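2023-05-04

Home late, feet sore, tea going cold next to me, but I want to get today down before I forget it. The Grestura open day! I'd had it on the calendar since March and nearly skipped it because of the rain.

Suryani Simanjuntak met us at the door and handed out stickers with our names on them (mine said Krishnan, which is not me, and I wore it all afternoon anyway). There were 15 of us in the first group. We started with the big arm they call Pluva, which stacks crates, and fine, it stacks crates very well, but I've seen that kind of thing on TV. What I really wanted was the laundry part.

So the way they do it is that people teach the folding. You hold a gripper in your own hand, with a camera on it, and you fold clothes with it, over and over, and later the recordings go into training the robot. Suryani said they had 1,722 folds saved so far and that sweaters are the worst of the lot – sleeves go everywhere. A lot of it gets done in ordinary bedrooms, on ordinary beds, so the robot won't be thrown by a busy blanket.
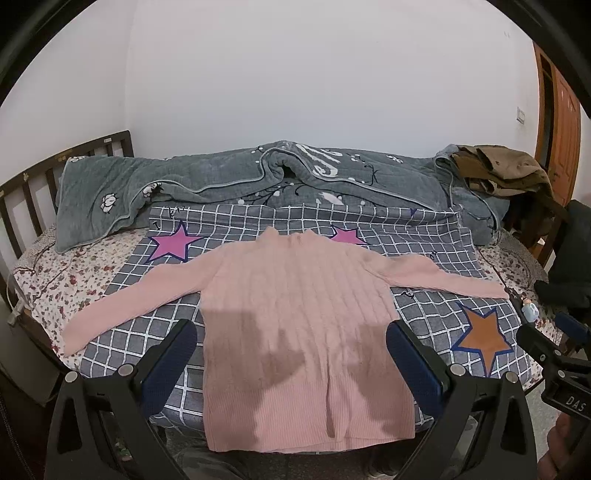 I got my turn after the coffee break, with a towel, thank goodness. You squeeze and the fingers close, simple enough, except I kept pinching two layers when I wanted one. My best time was 29 seconds. The man from Zanduner who went after me did it in 20 and was very pleased with himself.

I asked if it could ever do a fitted sheet and Suryani just laughed, so I guess I'm stuck with mine for a while yet. Then we all got a cookie and a tote bag, and I left my umbrella behind by the coat rack – must call them tomorrow and ask if they have it.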